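Newsletter > Spring issue > Members' news

Search this site Enter keywords Go

Shared tool shelf opens to all members

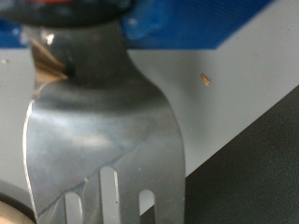

Brushed steel, with a bright line of light along the left edge.

Dear members,

After a long winter of planning, the tool shelf at Treloar Hall is now open for everybody who has paid the yearly fee. In December we asked what you would like to borrow, and most of the answers were about garden tools. So we began with these. We have spades, hoes, two hedge trimmers and a good wheelbarrow, which came from Glenys Wragg when she moved to a smaller home.

You may keep a tool for three days. If you need it longer, please write to Kirsty Heywood before the time is over, and she will look if another person is waiting. Please brush off the soil before you bring the tool back. Last month one spade was returned with so much clay that I could not see the blade.

We still have $200 for new things. Maureen Ellwood would like a long ladder, and I would prefer a second wheelbarrow, but we will follow what the members wish. Please put your suggestion in the box near the door.

I am also still searching for the key to the old padlock. It has the number 1184 on it.

With kind regards,
Sheila Bellamy

Recent items
Seed swap: what was left over
New opening hours for the hall
Lacey Haworth on pruning old roses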